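Drurkero (software)

From the Derkport robotics wiki. Last edited September 18, 2024
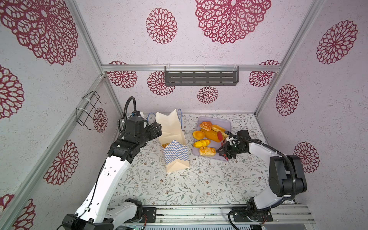 Drurkero is a planning and control package for two-armed robot cells. It decides which arm does what, works out how both can move without hitting each other, and keeps the two in step while they handle the same object. It was started by Toshio Akoi's old workshop group under the name Dodell and took its present name with version 6. Bagging groceries and baked goods is the task it is best known for, and still the one most people try first.

Name and spelling

The founder's name is properly written Toshio Aoki; the spelling "Akoi" survives in the licence header of the early releases and has been copied into many places, including the first paragraph of this article. Dodell now refers only to the scheduler inside the package.

Background

Most planners of the time treated a pair of arms as one big machine with a great many joints. That gives lovely smooth motion when it works, but planning gets slow as soon as anything in the cell is moved. Aoki's idea was wonderfully plain: let each arm plan for itself, and make the two plans bargain over space and time. One arm asks for a stretch of the cell, the other either gives way or offers a later slot, and the bargaining goes on until both have something they can follow.

The first public version came out in June and could only stack blocks. Bags arrived later, and they changed nearly everything about the design. A block stays where it is put. A paper bag leans, creases and slides when nudged, so a plan that was good at the start of a move may be poor by the end of it!

How it works

The package has four main parts.

The scheduler (Dodell) breaks a job into short steps and hands them out. In a bagging job the usual split is a holding arm, which steadies the bag near its opening, and a carrying arm, which picks from a tray and brings each item over. The roles are not fixed. If an item lies where the carrying arm would have to reach awkwardly, the scheduler can swap the two between items, though many users switch this off to get steadier timing.

The perception part, called Đinh, keeps a running list of what is in the cell and how sure it is about each thing. It fits a loose outline to every item and a separate, bendable rim shape to the bag. The rim is the clever bit. Đinh tracks it as a closed loop of 14 points, and the planner aims for the middle of the loop as it stands at that moment. Handles are handled apart from the rim, as thin obstacles to be passed between, and this is where most of the early bug reports came from.

The planner proper makes the paths. It checks each arm against the other, the walls, and any shelf or bracket listed in the cell file, and it redraws the last part of a path when the rim has moved.

The controller runs the paths and watches the effort at each joint. A soft item calls for a gentle close, so grip is set by how hard the motors are pushing, with a limit on finger travel as a second guard. Buns and sliced pastries were used in testing for exactly this reason - they squash long before a rigid object would show any strain.

Backgrounds and training

Đinh's recognition model is trained on recordings from small enclosed cells with changeable walls and mats. Bold patterns are popular for this. Large printed flowers, checks and vines all have edges and round shapes that a careless model will happily take for objects, and a model that has met them learns to look harder. Version 11 of the model was the first to be trained mainly on patterned cells. It is much less easily fooled by wallpaper, and users with plain walls gained from it too, especially under uneven light.

Cell files

Each cell is described in a plain text file giving the arm bases, the walls, the work surface and any fixtures. Cables are the weak point. They loop and sway with the wrist, so the file allows a rough "cable sleeve" around each forearm instead of an exact shape. Sleeves set too wide make the planner timid; too narrow, and a loop may brush the bag rim on the way out.

Known problems

Issue 401, the longest discussion in the tracker, concerns bags that fold inwards while the carrying arm is above them. The present fix is to pause, ask the holding arm for a small outward pull, and look again. It works well on stiff paper and less well on thin.

Swapping roles with an item already in the gripper is not supported.

See also

Dodell scheduler
Đinh perception model
Cell file format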